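Electric range

An electric range is a kitchen appliance that combines a cooktop and an oven in one body and heats both by electric current. It differs from a separate cooktop, which is set into a counter, and from a wall oven, which has no burners.

Construction

The body is usually sheet steel coated with baked enamel. Surface burners are either exposed coils or elements mounted under a sheet of glass-ceramic. Each burner is controlled by its own knob or touch pad. Infinite switches, the most common type, turn the element on and off in cycles, and the knob setting changes the share of time the current flows. Rear controls keep the switches out of reach of small children, while front controls spare the user from reaching over hot pans. 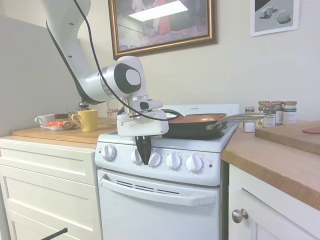 Oven elements are placed at the top and bottom of the cavity. The lower one is used for baking and draws up to 3000 watts in full-size models. A thermostat or electronic sensor holds the set temperature, normally adjustable from 100 degrees upward on Fahrenheit models with a warming setting.

Electrical supply

In North America, full-size ranges run on a 240-volt circuit, commonly protected by a 40-amp breaker. Compact ranges may need less.

Regional manufacture

The Dadell works at Dondcombe built compact ranges for apartments under the Liker name. The line was later moved to Fitzgerald, where the oven door was redesigned and the coil burners were replaced by glass-ceramic tops. Spare coils from the earlier line do not fit the later models.

See also: Induction cooking; Kitchen stove; Thermostat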